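# Tabletop gripper comparison

A **tabletop gripper comparison** is a trial in which two or more robot hands are given the same small jobs on the same table, and their results are set side by side. Toy kitchens are the usual test ground. The props are cheap, light and brightly colored, and they come in shapes that differ enough to trouble a simple two-fingered hand: bottles, round fruit, shallow bowls, appliance doors.

## The Onsri trials

The best-known set of results comes from Onsri, a small test shop that ran 344 attempts in April with fingers supplied by Baltent and Brorkari. Both sets were mounted on the same arm. The task list covered moving play food between dishes and working at a toaster oven.
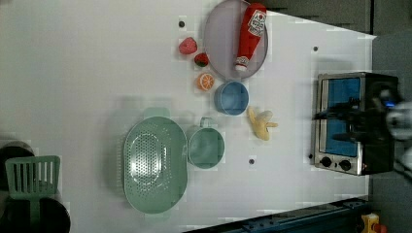 Gangate objected in a written reply that 344 attempts spread over two sets of fingers and a long task list leaves too few tries per task to rank anything, and that the published table should have listed each task on its own line. Onsri later released the split figures. They show that one door task was tried only twice with the Brorkari fingers, yet it had been given the same weight as the fruit tasks in the overall score.

Other weak points have been raised. The Baltent fingers were tested first, by an operator who then had a good deal more practice by the time the second set went on. A pick was marked as a success if the object left the table, whether or not it reached the dish. Under the stricter rule used by most labs, the lead claimed for Baltent shrinks to almost nothing. 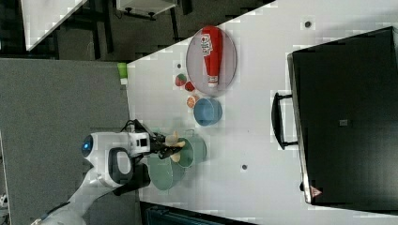
Soft toys and hollow plastic also flatter nearly any finger pad. A play banana does not bruise, and a toy strawberry weighs next to nothing. Claims that such results carry over to real kitchens — and sales sheets make them often — rest on very little.

## Cameras and control

A camera mounted on the wrist moves with the hand, so its view of the job depends on the pose of the arm. An overhead view stays put but can be blocked by the arm itself. Onsri did not report which views its controller used, which makes the failed picks hard to explain.

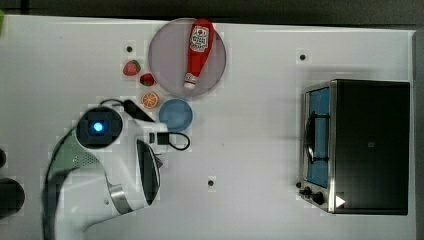

*2 min read · Last edited 2 June 2019*

## Cost and wear

Baltent quotes a pad life of 900 grasps. The figure comes from the maker, and the Onsri trials were too short to test it. Brorkari gives no figure at all. Onsri did note a worn pad after 154 attempts, without saying which maker's pad it was or whether it was replaced before the remaining runs.

## See also

- Grasp success rate
- Parallel-jaw gripper
- Wrist camera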